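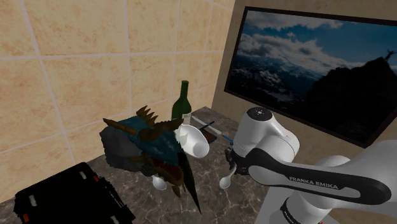
Open Day at the Stallow site – impressions and questions
Forum: Automation in Practice

Skivora_Liaison
Members who attended the open day on Tuesday are invited to leave their comments in this thread. The simulation room received 159 visitors. The table-clearing exercise drew the most questions, and the demonstration team will receive a copy of all remarks.

bench13
Thank you for the invitation. Our group found the spoon task instructive. I would, however, question the choice of objects. A dragon's head with horns and spines is not something our members expect to meet on a kitchen worktop, and it took attention away from the mug and the spoons.

Innes_Training
I must respectfully disagree with the previous post. An awkward shape beside a small, thin one is a fair test of planning. Had the counter held only cutlery, visitors would have learned very little about how the arm finds its way in.

bench13
That point is accepted as regards planning. My concern is with the claim made in the afternoon talk that 1527 simulated attempts are sufficient before moving to a real counter. Veined marble and a glossy mug are easy to draw and hard to sense.

Bredis_Works
We share that concern. Our own trials with spoons ended after 288 attempts, chiefly owing to slipping at the handle. May we ask whether friction was varied between runs?

Skivora_Liaison
Friction was varied, as were the lighting and the position of each object. The settings will be sent to Bredis on request. The choice of objects remains under review – the dragon will stay for the August session.

Innes_Training
We are glad to hear it. Please reserve 13 places for our apprentices.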